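March, notebook, sim bench

Picking up where I left the Plingate business. Short version for anyone skimming: I still don't believe the headline result, and after today I have better grounds for not believing it.

The claim, as Walia put it in their note: filter the training set with Plingate, throw out the episodes it scores as low quality, and the policy trained on what's left puts objects away in the shelf more often than the policy trained on everything. Full set is 1,844 episodes, all sim, all two-arm. They report a clear win for the filtered policy on the shelf task. They don't report how many seeds. I asked. The answer was "we kept the best one," which I wrote down at the time with the date crossed out because I was annoyed and got it wrong.

Keeping the best seed of the filtered policy and comparing it against a single seed of the unfiltered one is a way of measuring how many tries you had. It may still be a real effect. I'd like to see it survive a fair fight first.

Setup today

Same task file for both, pulled fresh from the Mulow repo, no local edits. I diffed it twice after last month's mess with the stale table height. Shelf unit at the back of the table, wooden box on the right, white table top. Both arms loaded, even when only one has anything to do. Policy gets the camera views plus joint state. Instruction string is identical across conditions, and I checked there's no trailing space on one of them (don't laugh, that was a real bug in January).

60 rollouts total, 30 per policy. Same list of start seeds for both, run in the same order. Milošević had the big machine until noon so everything ran on the small one, which means lower render settings than Walia used. I don't think it matters but I can't rule it out, and if the result depends on reflections in the shelf then I'd want to know that too.

Before starting I wrote down what I'd count as success so I couldn't argue with myself later:

Object fully inside the compartment.
Gripper open and clear of it.
Object still there when the episode times out.

The built-in checker only looks at the first of these. More on that further down.

First hour was lost to the logger. It was writing the policy name from the config and not from the checkpoint, so both conditions were landing in the same folder under the same name. Killed it, wiped it, fixed it, started over. The killed runs are not in the 60.

Watching them

Xóchitl Ponce sat with me for a good part of the afternoon and we watched rollouts with the policy name hidden. She wrote a script that shuffles them and hides the label until you've typed your verdict. I should have had this from the beginning. When I know which policy I'm watching I can feel myself being generous to the unfiltered one, which is just the same bias as Walia's pointing the other way. 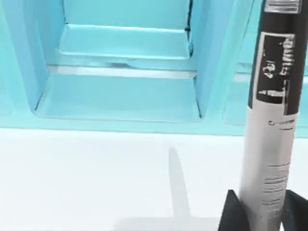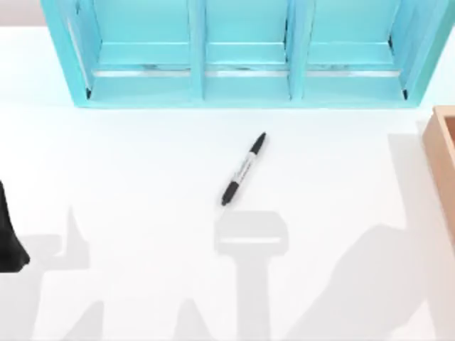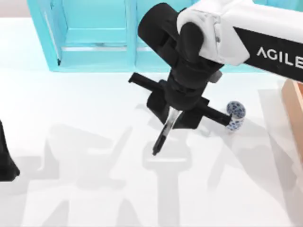

Sim renders. First: cylinder held upright in the gripper, open shelf compartment behind. Second: marker lying on the table, shelf at the back. Third: gripper over the table, blue-and-white cup to its right.

Things we both noted before unblinding:

Tall thin objects are where the trouble is. Getting hold of one is usually fine. Then the policy has to tip it over to get it into a compartment, and it either starts the tip too late and knocks the shelf, or doesn't start it at all and just pushes. A policy that never learned to tip can still score by shoving things over the front lip. The checker is happy with that.

Cups are boring. Both policies handle them or fail on them for reasons that looked to us like luck with the approach angle. If you wanted to show a gap between policies you would not pick cups, and if you wanted to hide one you'd add more cups. Walia's object mix is not in the note. I've asked for it.

Hovering. Both policies do it. Arm comes over, stops above the table, wanders a little, and the clock runs out. Under the checker this is a plain failure, same as dropping the thing on the floor. I'd like these counted separately. A policy that hovers is confused about something different from a policy that drops.

The idle arm. Xóchitl thinks the arm that isn't working drifts more in one of the two conditions. I couldn't see it. She's going to plot joint travel for it and we'll find out which of us is imagining things. She also wondered whether the arm shadows on the table move enough from episode to episode to act as a cue, since they're big and the table is so plain. Cheap to test: turn shadows off at eval and see if anything falls over. If it does, that's a problem for everybody using this scene, filtered or unfiltered.

The checker

I went and read it. It tests the object's center point against the compartment volume, once, on any step. Touch the volume and you've passed, for good. So an object that goes in, gets dragged back out with the gripper and ends up on the table is a success. We saw that happen in both conditions. We also saw an object sitting half in and half out, gripper still closed on it at time-out, marked as a success.

Under the built-in checker the filtered policy is ahead. Under my three conditions it is still ahead, by less. By 2 rollouts, to be exact. Out of 30 each. I'm not going to run a test on that, I know what it'll say.

So: same direction as Walia, which I'll admit I wasn't expecting, and far too small to carry the sentence they've written about it. The gap between the two checkers is bigger than the gap between the two policies. That alone ought to stop anyone from putting a bar chart in a slide deck.

What would change my mind

More training seeds per condition, all reported. I don't care about more rollouts on the same two checkpoints until that's done, they would only give me a very precise number about two particular checkpoints.

A random-drop control. Throw out the same number of episodes that Plingate throws out, chosen by dice, and train on that. It's entirely possible that a smaller set trained for the same number of steps does better here whatever you remove. Walia's reply to this was that it would be "surprising." OK, so run it and be surprised.

A look at what Plingate is dropping. I opened a few of the low scorers this morning and they seemed ordinary to me. A couple were slow. If the score is mostly a proxy for episode length, we could sort by length and save ourselves a model. Need to pull the correlation properly, I only eyeballed it.

Against my own side

I should put down the weak points here too. Small machine, lower render settings, noted above. My success conditions are stricter than what either policy was selected on, and the third one punishes anything that lets go early. And the unfiltered checkpoint is one I trained, with the defaults, at a time when I wanted this to come out flat. Xóchitl should retrain it from scratch without asking me for the config.

Also we disagreed on a handful of the blind verdicts, nearly all of them the half-in ones. We settled by talking, which is not a method. Next time both verdicts get logged and the disagreements stay in as disagreements.

To do

Patch checker to test on the last step, and require gripper open. Keep the old one running next to it so the numbers can be compared with Walia's.
Add a hover category.
Shadows-off eval, both checkpoints.
Random-drop training run. Ask Milošević for the big machine overnight, he owes us one.
Episode length against Plingate score, all 1,844.
Object mix from Walia. Second request. Copy Xóchitl.

Rollout videos are in the shared folder under both policy names, logger fixed. Anything in there from before lunch is junk, I'll delete it when the copy finishes.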